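**Ticket 1294: Hot water dispenser, second-floor break area, Siltarent building**
Status: open, pending part
Priority: normal

**Reported issue**
The Lollix dispenser shuts off partway through a pour and displays a steady red light. Staff report that the fault occurs mostly in the morning.

**Log**
- 8:10 a.m. Unit inspected. Red light confirmed. Power cycled; the light cleared and returned on the second pour.
- 8:40 a.m. Supply valve found fully open. Line pressure within the normal range.
- 9:15 a.m. Filter counter read 4000 liters, the replacement limit. Filter replaced and counter reset. Fault still present.
- 10:05 a.m. Scale found on the level sensor. Descaling cycle run twice. Pours improved but remained short.
- 11:30 a.m. Replacement sensor requested from Bodora. 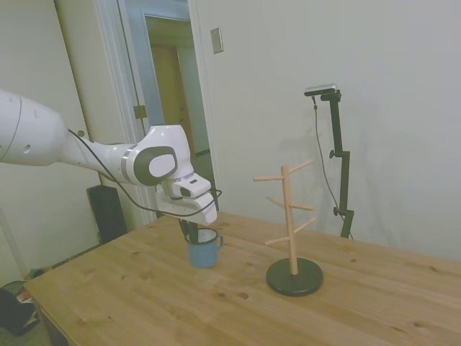 Short pours should be reported by replying to this ticket with the time and the button used. The large setting is the most affected. Until the sensor is fitted, please use the small setting and an ordinary mug with a handle, like the blue enamel one on the table, and keep insulated bottles for the Pakzad unit downstairs. The dispenser should not be unplugged by staff.

**Next action**
Fit sensor on delivery, then run 8 test pours before closing.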